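Speaker notes: Reserve Funds and Roof Repairs in Shared Buildings
23 February 2021

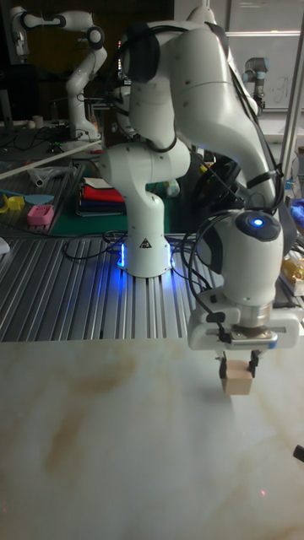 Owner Education Team, Cesside Property Management

Good evening. Thank the board of Brotar Court for the invitation. Say that questions are welcome at any time.

Start with the basic point: the reserve fund is for large repairs, and the monthly budget is for daily costs. Many owners mix the two. Ask the room who has read the last reserve study.

The Brotar case. The roof over stairs 2 and 4 was already old when the study was made. The study asked for $3655 per unit over the full period. The board collected less, and then a special assessment was needed. Stay calm here — some owners are still unhappy about it.

Next, bids. Buvero gave a price per unit of $3601, but without gutters. Explain why the board must compare the same scope of work. Read the sentence on gutters from the handout.

Pause for water.

Voting rules: check the bylaws first, then the state law. I am not a lawyer — the office of Ní Bhriain answers legal questions in writing.

Last part is the payment plan. Forms are on the table by the door. Please return them before the end of February.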